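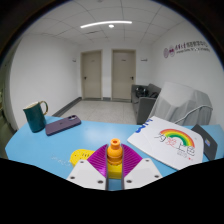
4.2 The Drutness kit as delivered

The Leser handheld kit, sold under the name Drutness, reached us in March with 2 spare finger pads and a manual that covers unboxing in 20 pages and calibration in one. Berkemum, the reseller, quotes a setup time of up to 5 minutes, a figure we assume excludes reading the manual. Fig. 3 shows the ribbed magenta pads closed on a small orange part, the kind of upright object on which we found the grip easiest to repeat. We logged 3460 grasps before comparing the kit with the older Jemal tool. The pads held up well. The carrying case lost its latch in the first week and was left out of the scoring.

Figure 3. Drutness fingers closed on the orange part.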